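5. Setting Up the Tabletop

Your Bekeo table is now standing on its own feet, which puts you ahead of many people at this stage. The remaining steps concern the top.

5.1 Place the table on its final spot before you put anything on it. Carpet is fine. If the table rocks, turn the adjusters under the feet a little at a time until it stops. Slipping a folded copy of this guide under one foot also works, but then you won't have the guide.

5.2 Find the round cable hole and turn that side toward the wall outlet. Turning the table later, fully loaded, is possible – we have had letters about it.

5.3 Feed cables through the hole one at a time, plug end first.

CAUTION: Do not force a plug that doesn't fit. The hole will win.

5.4 Gather the slack below and fasten it with the two Fanby straps from bag 13. Keep the power strip where you can reach the switch without lying down.

NOTE: The straps hold cables. They do not hold shoes, drinks or the table itself.

5.5 Wipe the top with a soft, damp cloth and dry it. Skip scouring powder, however much you enjoy it.

5.6 Set out your small things. A shallow basket near the middle gives loose items somewhere to go, and it lifts off in one move when you need the space. Leave room on both sides for your hands.
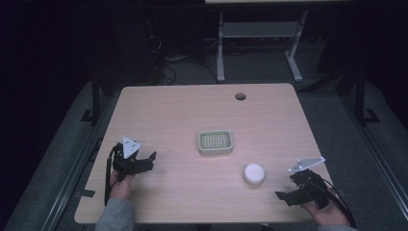
Page last changed: October 29, 2021

A small open-mesh basket like the pale one near the middle of the top suits most desk clutter. Anything finer than a paper clip will find the openings sooner or later, so line the bottom with paper if you keep pins.

5.7 Round objects may be left out on the top once you have checked that it is level. If one rolls off, go back to step 5.1.

Replacement straps are part number 224. Go on to section 6, Drawer Unit, if you bought one.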